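Clevo Bench Kit for Small Solutions
User Guide, Section 6: Setting up the bench and stirring by hand

6.1 Before you begin

Please read this section fully before the first use of the kit. It explains how to lay out the work place, how to fill the beaker, and how to stir with the glass rod. Measuring of powders is explained in Section 5, and storage of the prepared solutions in Section 7.

Choose a table that does not move when you lean on it. The table should be at a height where you can look at the beaker from the side without bending your back very much. Do not set up the kit next to a window with direct sun, as the reflections make it difficult to read the liquid level.

For this section you need:

- one small glass beaker with spout
- one glass stirring rod
- the test tube rack
- the bench cloth
- distilled water
- a lint-free towel (not included)

CAUTION: Check the beaker and the rod for cracks and chips before every use. Move your finger around the beaker only on the outside, below the rim. Glass with a damage must not be used again, also if the damage is very small.

6.2 Laying out the work place

1. Wipe the table and let it dry.

2. Spread the bench cloth over the table and smooth it with the flat hand, from the middle to the outside. A fold under the beaker can make it tip.

3. Put the beaker on the cloth in front of you. Keep it at least one hand width from the table edge.

4. Put the test tube rack beside the beaker, flat on the cloth. Right-handed users will normally prefer the rack on the right side. Left-handed users may change the sides.

5. Leave the rack without tubes until the solution is ready. Tubes which stand in the rack during stirring can be knocked over by the sleeve.

6. Place the towel where you can reach it without crossing over the beaker.

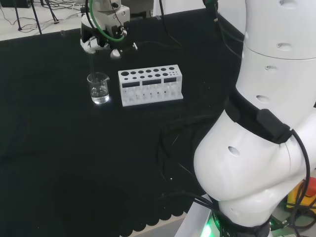
Can I use a white cloth in place of the black one?
Any color is suitable for the stirring itself. We supply black because a white powder that has not dissolved is easier to see against a dark ground. For colored powders, a white cloth or a sheet of white paper is often better.

Note: The holes of the rack do not all have the same size. Try an empty tube in the hole first. It should go in by its own weight and stand straight. Do not press a tube into a hole which is too narrow.

6.3 Filling the beaker

1. Rinse the beaker two times with distilled water and pour the water away.

2. Pour in the amount of water that is written on your recipe card. If the card gives no amount, fill the beaker to a little below the half.

3. Bring your eye to the height of the liquid and read the level at the lowest point of the curve.

4. Dry the outside of the beaker with the towel. A wet beaker slides easily in the hand.

CAUTION: Never fill the beaker to more than 70 percent of its height. When the rod turns, the liquid climbs on the wall and can go out over the spout.

6.4 Stirring

1. Hold the rod in its upper third, between the thumb and two fingers, like a pencil.

2. Lower the rod slowly through the opening. Do not let it fall. The bottom of the beaker is thick, but the end of the rod can still break on it.

3. Keep the end of the rod in the liquid and slightly above the bottom.

4. With the other hand, hold the beaker lightly at the lower part.

5. Add the powder in small portions. Stir each portion in slow circles until you cannot see grains any more, then add the next one.

6. Try not to touch the wall with the rod. A light contact does no harm, but repeated knocking makes fine scratches, and the beaker will be more weak after some months.

7. When the last portion is dissolved, stir for about one minute more.

8. Lift the rod until its end is just over the liquid, and wait for the drops to fall.
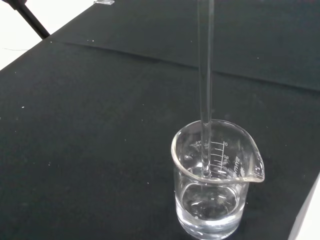 Photo: Lahtinen / Clevo product documentation

The best place to hold the rod for dripping is near the inside wall, on the side which is away from the spout. The spout then stays free for pouring. If a drop hangs on the rod and does not fall, touch the end gently to the inner wall.

Note: Do not leave the rod standing alone in the beaker. The beaker is small and light, and the weight of a long rod can pull it to the side. Put the rod on the towel when you need both hands.

6.5 Pouring into the tubes

1. Put the tubes in the rack.

2. Lay the rod across the top of the beaker so that it rests in the spout, and hold it there with one finger.

3. Tilt the beaker slowly. The liquid follows the rod down into the tube.

4. Stop at two thirds of the tube.

6.6 Spare parts

Beakers, rods and cloths can be ordered from Jurkness in Lindthorpe. Please write the number of this guide section on your order.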